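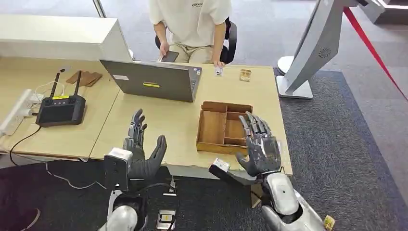
The Bristum compartment tray, empty, near the front edge of the right-hand desk.

Bristum Compartment Tray Review
Posted 8/3/25

I bought this tray for a shared desk, where small things kept getting mixed up with each other. Keys, adapters, pens, a tape measure, packs of labels. It has been in use long enough now for me to say what it does well and where it falls short.

What it is

A shallow open box in light brown wood with thin partitions inside. There is one larger rectangular compartment on the left and smaller ones to the right of it. No lid, no drawer, no handles. It came fully assembled in a plain carton with a sheet of tissue paper and a care card. The care card says to wipe it with a dry cloth and keep it out of direct sun.

I paid 89 for it from Nallel, which had it cheaper than Kanaujia at the time. Both stores list the same item under slightly different names, so check the dimensions before you order. Kanaujia also sells a deeper version that looks almost identical in the thumbnail.

On the desk

Two light wooden desks pushed together give us plenty of surface, and most of it gets used. A laptop stays open on the right side. The left side has the power strip and whatever is plugged in that day, so cables take up more room there than anything else. I wanted the tray on the right, within reach of whoever is working from the near side, and it fits there with the laptop open behind it.

The color is close enough to the desks that it doesn't stand out. If you like your desk gear to contrast, get the black one.

The low sides are the best part of the design. You can see everything in it from a normal sitting position and you can pick up something small without digging. I used to have a Fidness organizer with tall sides, and flat items like memory cards and business cards would slide down to the bottom and stay there. I have not had that problem with this one.

The large compartment takes a phone lying flat, or a stack of cards plus a notepad. I keep adapters in it. The smaller ones are good for paper clips, spare batteries and snacks, if you are the kind of person who keeps snacks at a desk. A full-length pen only goes in the large section, and I would have liked one long narrow slot for that.

What I don't like

The partitions are thin, and they are fixed. You get the layout you get. I would pay a little more for dividers that lift out – my needs change every couple of months and the tray can't change with them.

There are no feet on the bottom. On a smooth desk it slides if you bump it, and when it is empty it slides easily. I put 2 strips of cork tape underneath and it stays put now. The tape cost very little, but at this price the tray should come with something.

Cleaning the corners is slow. Crumbs and eraser dust settle along the partitions and a cloth won't reach. A small dry paintbrush works. Turning the whole thing upside down over a trash can works too, once you have emptied it.

It also doesn't do anything for cables. That sounds obvious, but the product page shows a charging cord coiled neatly in one of the small sections, and a normal cord springs right back out. Buy clips for cables.

Who it suits

Anyone with a lot of small flat things and a desk deep enough to give up some of the front edge. For a narrow desk I would look for something that stacks. For tools or anything heavy, the partitions don't look up to it and I haven't tried.

Nallel accepts returns in the original carton, so keep that until you have tried the tray in the spot you have in mind.

Rating: 4 out of 5. One point off for the missing feet and the fixed dividers.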